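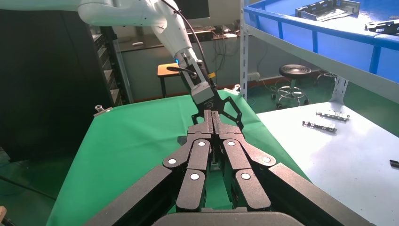 Two arms over the green table, grippers open.

New rules for shared tables
from Liudmyla Zinchenko, cell safety, Westska

From May we have a new page in the handbook for every table where two arms can reach the same place. Anas Benkirane and Birgit Kohlhase wrote it after the review at our Plarham site, and I thank them both for their patience with my questions.

The main points are these. Before a job starts, one arm is named as the first arm, and its name is written on the job sheet. The second arm waits outside the shared area until the first one has left it. When both must work there together, the speed limit is 300 mm per second for each arm, also in test runs. Grippers stay open when an arm is parked.

Cloths must be fixed at the corners before power is on. Please check the clamps by hand. Parts that are not in use go on the side table or in a bin, and stools stay 800 mm away from the table edge.

Cables are checked at the start of each shift, along the full length of the arm. If you find damage, stop the cell and fill in form 151. Lev Palamarchuk collects the forms at 16:00.

The old page on single arms stays valid. Comments on the new text can be sent to Birgit until the end of the month.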